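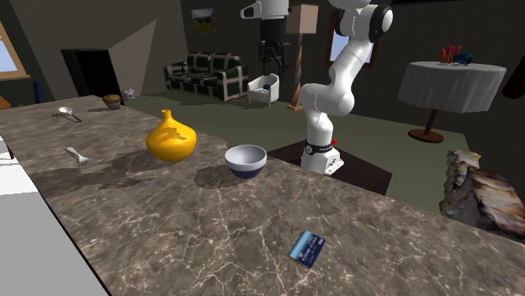

Casamento fora, homologar divórcio cá -- alguém já passou?

Leitura: 4 min
Imprimir | Enviar por e-mail

mare_baixa
boas. casei no estrangeiro, transcrevi o casamento cá na conservatória como deve ser. divorciámo-nos lá, por mútuo acordo, sentença transitada, tudo pacífico. agora quero casar outra vez e na conservatória dizem que para eles continuo casada. preciso de "revisão de sentença estrangeira"?? alguém me explica isto em português de gente. e quanto tempo, que a data está marcada para julho

tio_zeferino
Revisão e confirmação de sentença estrangeira, sim. Vai ao tribunal da Relação, não é na conservatória. Precisa de advogado obrigatoriamente. Sem isso o divórcio lá vale e cá não, fica casada num país e divorciada no outro.

mare_baixa
mas onde foi o divórcio, é país da UE, não muda nada?

tio_zeferino
Ah. Isso devia vir logo no primeiro post. Muda tudo. Se é UE há o regulamento, reconhecimento automático, leva a certidão do tribunal de lá no formulário próprio e averbam na conservatória.

Pimentinha
+1, foi o que fiz. fui com o formulario e a certidao, averbaram e pronto. nem advogado nem relação

mare_baixa
então porque é que a senhora me disse que não??

Pimentinha
levaste o formulário ou só a sentença? é que só a sentença eles torcem o nariz

mare_baixa
só a sentença. traduzida. paguei 166 euros pela tradução, com carimbo e tudo

norte_sul_77
Discordo um bocado do que se está aqui a dizer. Automático é no papel. A mim pediram-me o formulário E a tradução E ainda quiseram saber se o outro tinha sido notificado. Três idas. Eu teria ido directo à Relação com advogado e dormia descansado.

tio_zeferino
norte_sul_77, ir à Relação quando há reconhecimento automático é gastar dinheiro à toa. Pode-se pedir uma decisão judicial de reconhecimento, pode, mas para averbar não é preciso.

norte_sul_77
à toa não, fiquei com uma sentença na mão que ninguém discute. cada um sabe de si
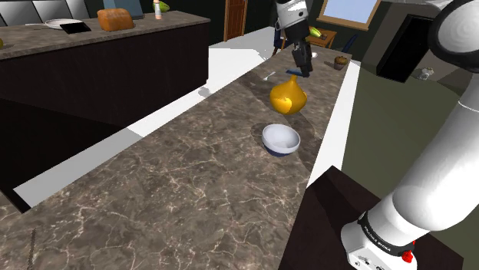
e já agora, atenção às datas. o regulamento novo só apanha processos que começaram depois de ele entrar em vigor, para os mais antigos é o anterior e o formulário é outro. foi aí que eu perdi a segunda viagem, levei o impresso errado

mare_baixa
o meu é dos recentes, acho. vou ver a data de entrada. obrigada, isso não sabia

Joyce Minja
Olá, entro na conversa que o meu caso é parecido mas pior -- divórcio fora da UE. Pedi orçamento em dois sítios. Um escritório chamado Arkari pediu-me 2.000 + IVA tudo incluído, outro, Moststead, 339 só para ver os papéis e depois logo se via. Isto é normal??

tio_zeferino
Joyce, fora da UE aí sim é Relação. Os valores variam imenso. Pergunte sempre se a taxa de justiça está incluida ou não, costuma ser aí a surpresa. E se o ex-marido não se opuser podem pedir os dois juntos, assim não é preciso citar ninguém no estrangeiro.

Joyce Minja
Ele assina, já me disse que sim. A certidão do tribunal de lá tem de ser apostilada?

tio_zeferino
Se o país aderiu à convenção da apostila, sim. Se não, legalização no consulado. Confirme com o advogado antes de mandar traduzir, que a apostila também se traduz.

quim_da_ponte
339 para ler papeis é roubo. a minha cunhada pagou 100 por uma consulta e saiu de la com a lista toda

norte_sul_77
depende dos papéis. o meu processo era um calhamaço, 100 euros ninguém lhe pegava

quim_da_ponte
um divorcio por acordo são meia duzia de folhas homem

Pimentinha
alguém usou aquele serviço Skurkero, que trata das certidões lá fora? vi recomendado noutro tópico

Joyce Minja
Usei para a certidão de nascimento, correu bem mas demorou. Para sentenças não sei.

mare_baixa
update: falei com o tribunal de lá, mandam o formulário por correio. era só pedir, ninguém me tinha dito. a conservatória agora ao telefone já diz que com isso averbam. OUTRA senhora, claro. liguei às 9 da manhã, atenderam logo

norte_sul_77
peça o nome da pessoa e leve escrito. a sério

mare_baixa
feito. e quanto tempo demorou o averbamento, Pimentinha?

Pimentinha
poucas semanas, mas foi conservatoria pequena. e vê depois se o teu nome ficou bem, o meu vinha ainda com o apelido dele e tive de voltar lá

tio_zeferino
O apelido é à parte. Se quiser conservar o de casada tem regras próprias, abra outro tópico que este já vai longo.

Fórum Vida | Contacto | Todos os direitos reservados | Voltar ao topo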